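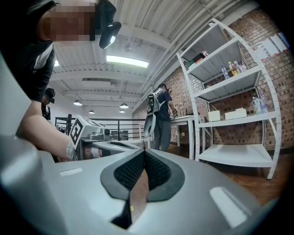

Hand-held grippers in use at the Litthorpe site.

Silvan Mayrhofer keeps the collection rules for Litthorpe on two printed pages. The first version was longer. "Operators read the first page and guessed the rest," he says. "So we cut it."

The rules cover demonstrations recorded with hand-held grippers, later used to train robot arms. Every marker face must be clean and flat before a session begins. Cables stay clear of the operator's feet. A recording starts only when the timer is running, and an interrupted take is logged as interrupted - it is never trimmed to look complete.

Mayrhofer reviewed 2,118 takes in June and rejected 103. "Most of those had a hand over the marker," he says. "The operator did the task well. We still can't use it."
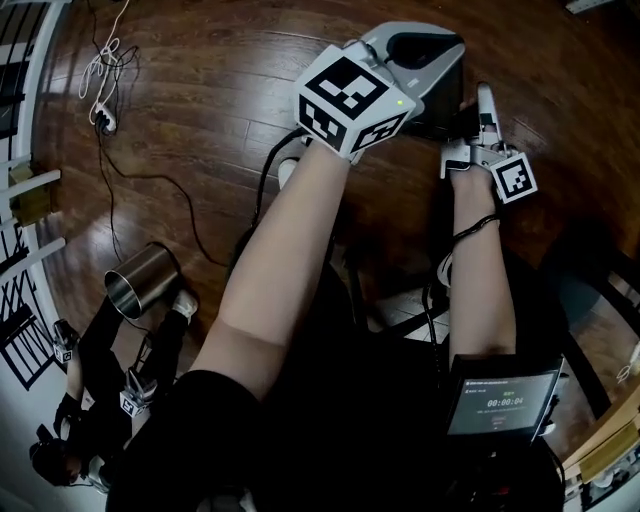 Pierina Rinaldi objects that a rejection rule of this kind teaches operators to move stiffly, and that stiff motion is a fault in the data too. She would keep the doubtful takes and label them.

Mayrhofer accepts part of this. The next revision adds a "partial" label, with the reason entered by the operator before the next take. "It has to be written down at the time," he says. "By evening people remember the task - they don't remember take 772."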